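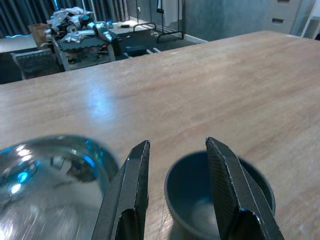 Gindow, 2018-03-13

Print this page | E-mail this page

4 Working rules for two-arm tabletop stations

This section applies to every Imrie station that handles household objects on a table. It assumes that the arms have been mounted and powered as described in Section 3, and that the Orkitz control software is installed. It replaces the loose sheet issued with the first stations. Questions about the wording go to Blair Purves at the Gindow office.

4.1 Terms

Work area: the table surface, the floor under the arms, and any space either arm can reach with its gripper fitted.

Operator: the person holding the enable switch. There is one operator per station at any time.

Observer: anyone else in the room.

Reduced speed: the setting that limits the fingertips to 70 mm per second. The full-speed setting is not covered here – see Section 6.

4.2 Preparing the work area

1. Put both arms in the hold position and set the station to Standby.
2. Place the table so that its front edge is within reach of both grippers. Push down on each corner. If the table rocks, level it before going on.
3. Mark the boundary of the work area on the floor with tape. Leave 600 mm between the tape and the farthest point either gripper can reach.
4. Pick up bags, packaging and loose parts from the floor inside the tape.
5. Check the floor for liquid. Smooth tile needs particular care.
6. Move chairs outside the tape. Storage furniture that can't be moved must be entered in the station map as a fixed obstacle.
7. Switch on the room lights and look at the table from the operator's position. Record any strong glare in the log, with the side of the table on which it appears.

NOTE: Curtains may be open or closed, but leave them as they are for the whole session. A change in daylight part way through means repeating the camera check in 4.5.

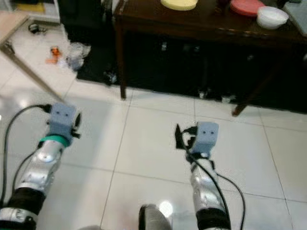
4.3 Cables

Cables fail more often than any other part of the station. Most of the faults reported to Dalteto, our service contractor, come down to a cable that was too tight at the wrist or too slack at the floor.

1. With the arms in Standby, follow each cable by hand from the gripper block to the base.
2. Check that the plug at the gripper block is fully seated. Don't use the cable to pull it out.
3. Leave enough slack at the wrist for a full turn in both directions. A loop should never be large enough to catch on a table corner.
4. Secure straps and fittings that hang from the gripper block, or remove them.
5. Route the free length along the outer side of the arm where the bracket kit allows it. If a cable has to cross the floor, take it away from the operator's standing position.
6. Jog each wrist through its range at reduced speed and watch the cable, not the screen.

CAUTION: Never reach between the arms to free a snagged cable while the station is enabled. Release the enable switch, wait for the Standby lamp, then go in from the side.

4.4 Objects on the table

Bowls, plates and jars are allowed at reduced speed under the conditions below.

1. Place only the objects named in the task sheet inside the reach of the grippers.
2. Put glass and ceramic items down by hand, with the station in Standby. Keep them 30 mm or more from the table edge.
3. Inspect every rim. A chipped item is taken out of use.
4. Open the gripper fully before an approach to a rigid rim. Approach from above wherever the task sheet permits.
5. Clear glass must be listed in the task sheet as transparent. The depth reading on clear glass is unreliable and the software will not warn you.
6. Don't stack items unless stacking is the task.

CAUTION: If glass breaks, press the emergency stop. Both arms stay stopped until the table and the floor inside the tape have been cleaned. Don't blow fragments off the gripper with compressed air.

NOTE: Finger plates wear at the tips and along the beveled edges. Light scuffing is acceptable. Replace the pair if a tip is bent or if the gripping face has begun to split, and always replace both fingers together.

4.5 Check before enabling

Carry out this check at the start of a session and after any break in which the station was left unattended.

1. Observers are outside the tape.
2. The emergency stop is within the operator's reach, and has been pressed and reset once.
3. The wrist camera views show both fingertips. If one is missing from the view, stop and refit the camera using Section 3.
4. The head camera view shows both gripper blocks and the near part of the table.
5. The station map matches the furniture in the room.
6. Reduced speed is selected.

Sign the log and enter the software build. Builds earlier than 281 don't hold the reduced-speed setting after a restart – on those builds, select it again every time.

4.6 Leaving the station

Return the arms to the hold position and lift the objects off the table by hand. Turn the enable key to Off and take it with you. Cables may stay connected overnight, provided no part of a cable is under tension.

The log sheets are collected in May. Keep the originals at the station and send copies only.

Print this page | E-mail this page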